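Home | Diary | Older entries | About me | Search

July, getting on for ten at night

Feet up at last, tea going cold beside me. I said I'd write this down while the new arrangement in the kitchen is still strange to us, as in a month we'll all swear it was always like this.

So, the arm does the bread now. At Stistemmont we send out 218 lunches on an ordinary day, and for as long as I've worked there the first hour has been two of us at the counter laying out slices and talking. That was my favourite hour, I think - me and Jucélia Brito, half asleep, putting the world to rights over the butter. Now she starts at the same time as ever but she's over on the salads, and I stand by the arm with a clipboard and write down every time it picks up two slices when it should have had one. It did that 13 times this morning. Kibet Waweru, who came over from Hesarow to set it going, was ever so pleased, so I suppose yesterday's sheet was worse than I remembered. 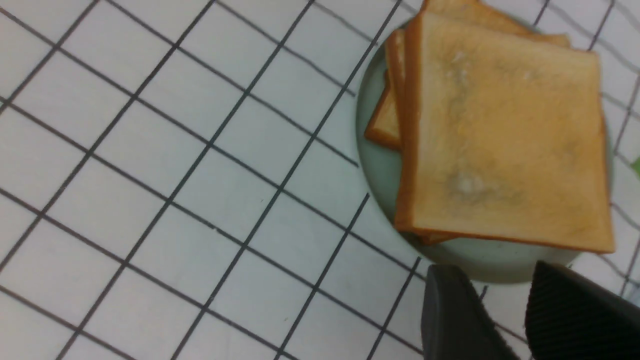

I do like Kibet. He asked me how I tell a fresh slice from one that's going dry and I couldn't put it into words, I just kept pinching the air at him like a crab! He wrote something down anyway. He says soft bread is harder than nearly anything they've tried, and I went home feeling rather proud of my own two hands, which have done it for years without a thought.

Shoaib isn't so sure about any of it. He read the letter again at break, the one saying our hours stay as they are until the spring, and he wanted to know what comes after the spring. Fair question. Mr Kiiskinen said he'd find out, and he did look as if he meant it, but he has meant things before.

My wrist is better, I'll say that. I'd been strapping it up since the winter and tonight I peeled all the potatoes and never noticed. But it was so quiet first thing. Jucélia waved a lettuce at me from across the room and I waved the clipboard back, and we had to save all our news for the bus.

She thinks we should ask for the salads to be moved nearer the counter. I'm going to bring it up tomorrow, if I can get Martti Kiiskinen on his own before the deliveries come.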